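October 2022

Monday, and the pens again. I have now spent more of my adult life thinking about highlighters than anyone should who isn't in the business of selling them.

The result first, so I can find it later. 464 demonstrations in the training set, all of them marker sorting, and the policy trained on the full lot manages 58 out of 100 placements. In August, with the old recipe, it was worse and we were happier, mainly through not having measured it properly. Hatem Nasr wrote 58 on the whiteboard and drew a box round it. I asked what the box was for. He said it was a result, and results get a box.

The method, for the benefit of whoever I am in six months. Two arms across the table from each other, each allowed to pick whatever it likes and put it in the right container. Buckley (left arm) and Brastness (right arm) were named by the person before me and I've given up asking. Nuno is the policy. The idea in the proposal was that if you show Nuno both sparse tables and crowded ones, it learns what a pen is. My own idea, not in the proposal, was that it would learn what our table is and fall over the moment we moved anything. I'd like it noted that we were both partly wrong, me slightly less.

So what I did today was go through sparse and crowded layouts and the wrist views, trying to see what the thing sees when it dithers.

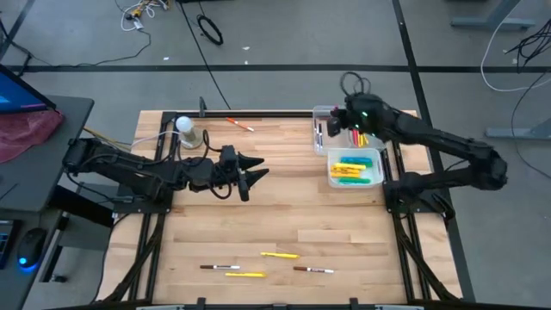
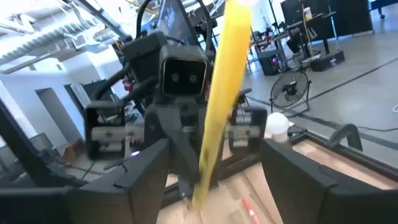
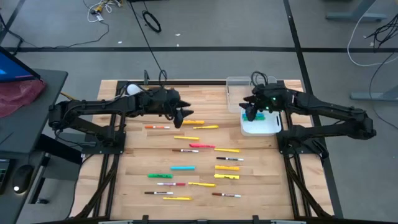
Dithering is the technical term. The gripper comes down over a pen, stops short, goes up a bit, comes down again, and does this until either it commits or I lose patience and press the button. On the sparse layouts it hardly happens. On the crowded ones it happens constantly, and my theory is that Nuno is averaging between two pens and heading for the gap in the middle, where there is nothing to pick up but wood. Hatem's theory is that my demonstrations dither and it has simply learned from the best. I watched a few of them back over lunch. He may have a point. There's one where I hang over a yellow highlighter for so long that I can remember what I was thinking about (the boiler).

Yellow is the other trouble. We have far too many yellow ones, so of course it's good at yellow, and that flatters the score. When I split the failures by colour the browns come out badly. A brown cap is a small dark thing lying on light wood and you'd think that would be easy. I would have thought so. I did, in writing, in the proposal.

Tried cropping the wrist view so that the background is mostly gone. The room takes up a ridiculous share of those pixels and I don't see why a policy for putting pens away needs an opinion on the ceiling. Trained overnight on Sunday, tested this morning, and the improvement is 2. Two placements in a hundred! Could be noise. Could be that I put the pens out more kindly, knowing which run it was. Gellitz insist on blind resets for exactly this reason and I used to think they were being precious. Have asked Hatem to lay the table from now on and to tell me nothing. He looked delighted.

To do: rerun the cropped version with his layouts. Take out the slow demonstrations, or at least mine, and see if the dithering goes with them. Balance the colours, meaning either more browns or fewer yellows, and fewer yellows is free. Write to Gellitz about how they score a pen that gets into the container but lands across the others, as I've been calling that a success and I suspect they don't.

Home late. Wrote the shopping list in orange marker that was in my coat pocket. Must take it back, it's on the inventory.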